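6.4 Gripper does not release after the trigger is let go

Applies to hand-held grippers used with the Ivia recorder, software build 296 and later.

The indicator will show "Ready" when this fault is present. Do not trust it. The light reports that the handle has power and a link to the recorder. It knows nothing about the jaw.

CAUTION: Keep fingers out of the jaw until step 3 is complete. A jaw that looks slack can still close.

1. Let go of the trigger and set the gripper down on a padded surface, jaw pointing away from you.
2. Stop the recording in Ivia. Wait for the session to close.
3. Switch the handle off and remove the battery.
4. Check the jaw for crumbs, thread or bits of wrapper. Clear them with a dry brush.
5. Refit the battery and run the Jaw Travel test.

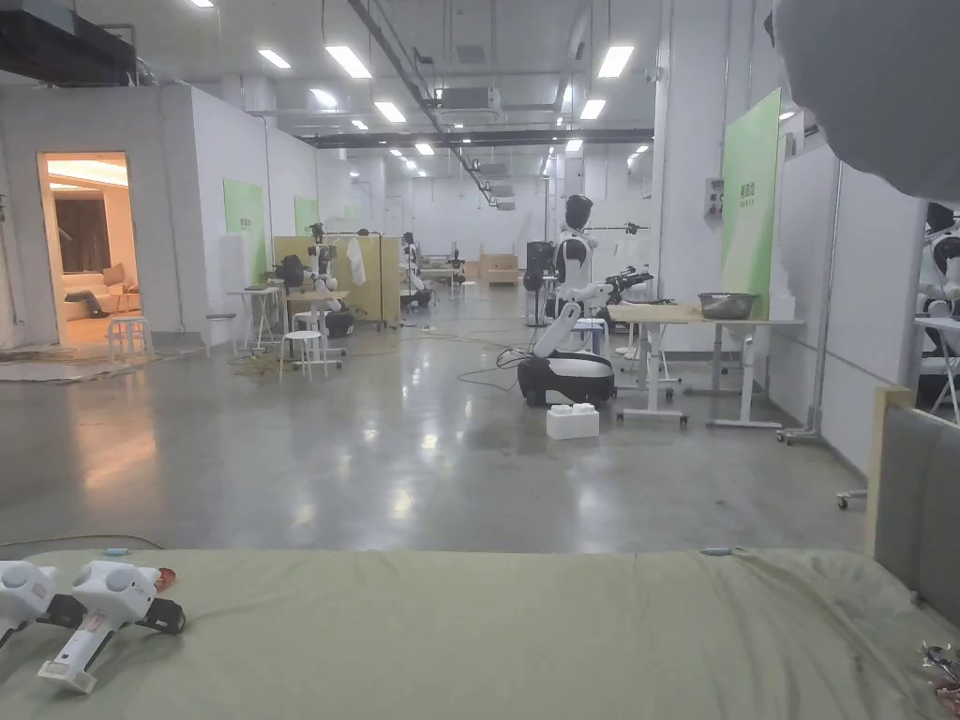

Figure 6-3. Two grippers set down on a padded surface, small object near one jaw.

A full pass reads 98 or higher. The older Tsao manual accepts 74 — we do not recommend it. Grippers that scored in the seventies at our Skuketti site passed the test and stuck again during the same shift.

If the reading is low, repeat the test up to 3 times. If it is still low, tag the gripper and take it out of use. Recalibrating will raise the number, but it will not free a sticking jaw.

Note: Fault code "Gruvutetti sync" often appears alongside this one. The supplier calls the two unrelated. Record both codes anyway, with the battery number.

Section revised 06/12/2018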